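**Tablecloth** - a cloth laid over a table, either to protect it or to make it look nicer, and usually a bit of both. I've kept this entry on the household wiki since February, and Noelia Cabello fixes my spelling, so blame me for the opinions and thank her for the commas.

## Where the habit comes from

People have been covering tables for a very long time. Romans did it, and in medieval Europe a long white linen cloth told your guests you had money and somebody to do the washing. Diners often wiped their hands on the edge of it, which makes me feel better about my nephews. Napkins took over that job later on.

Damask was the fancy choice for centuries. The pattern is woven in, so you only really see it when the light hits sideways (lovely at dinner, hopeless to photograph!). Printed cotton came along much more cheaply, and that's when flowers took over the kitchen.

## Floral prints

I'm biased, because I love these. A scattered print on a pale ground hides crumbs far better than plain white does, and it doesn't have a right way up, so you can turn it when one end gets tired. 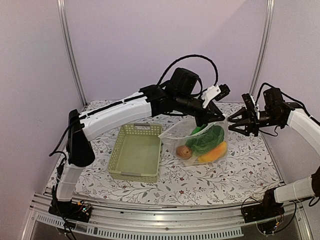
*White floral-patterned cloth on a tabletop, against pale lavender walls.*

Small prints suit small tables. Big cabbage roses need room, and on a little café table you end up with half a rose and a lot of leaf. The Sidance pattern books I learned from sort florals by "ground" (the background color) before they even mention the flowers, and I've come around to that. Get the ground right and the rest can be pretty wild.

## Fabrics

Linen wears the longest and creases the worst. Cotton is the everyday one. Polyester dries fast and shrugs off the iron, though candle wax is a nightmare on it. Oilcloth was originally fabric coated with linseed oil - most of what's sold under that name now is vinyl, and it cracks at the folds if you store it flat and forget it. Mine is a Stadico cotton and I've washed it 60 times at least, I kept a tally on the cupboard door.

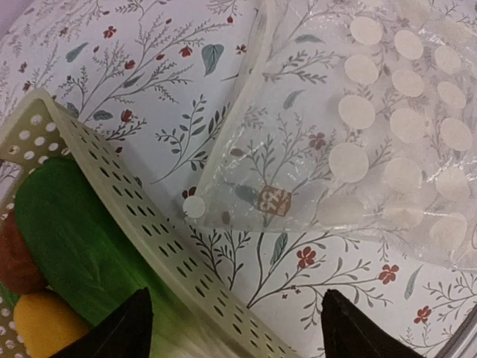

*Small red flowers and thin branching stems on a pale ground, with clear plastic lying over part of the print.*

## Size and drop

The "drop" is how far the cloth hangs past the table edge. For everyday meals I go with 8 inches, and for a big dinner more like 12. Add the drop twice to the length and twice to the width, then add your hems. I forgot the hems 3 times before it stuck.

## See also

- Table runner
- Placemat
- Oilcloth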